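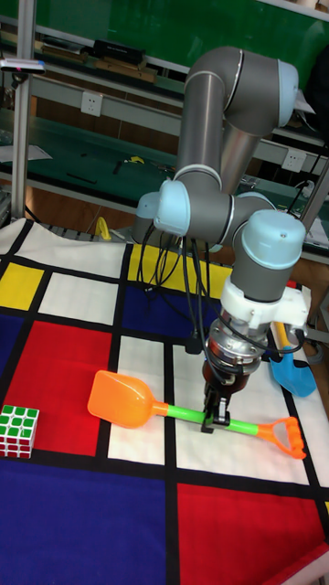
gridleak replied that 942 dollars for the Skivton gripper add-on is a lot of money for two fingers and a bracket, and that Cuna will sell you the same thing with a worse manual.

torquewrench_sal
Posted Monday, July 19, 2021
Have you read the Cuna manual? Mine jumps from step 3 to step 13. I assume the steps between are a subscription.

gridleak
Fair. But it shipped in a week. Skivton quotes "up to 26 days" and treats that as a floor.

pellet_mill
I'm keeping my Skivton. Handles are where cheap fingers give up, and this one grabs a toy shovel mid-handle without me writing a poem of a config file first. The cable routing is still my problem, apparently.

torquewrench_sal
Cable routing is everyone's problem. Did you buy the Dobre support plan with it?

pellet_mill
I did. They answer quickly, always to ask for my serial number.

nullspace_ned
Disagree with all of you. Get the Brandance kit and print your own fingers. Mine are ugly and they work fine.

gridleak
Yours also dropped a mug on your keyboard, you posted about it.

nullspace_ned
That was the old firmware.

pellet_mill
Skivton says new finger pads in September. Anyone know if they fit the current body, or do I get to buy the bracket again?

torquewrench_sal
Asked them. They wanted my serial number.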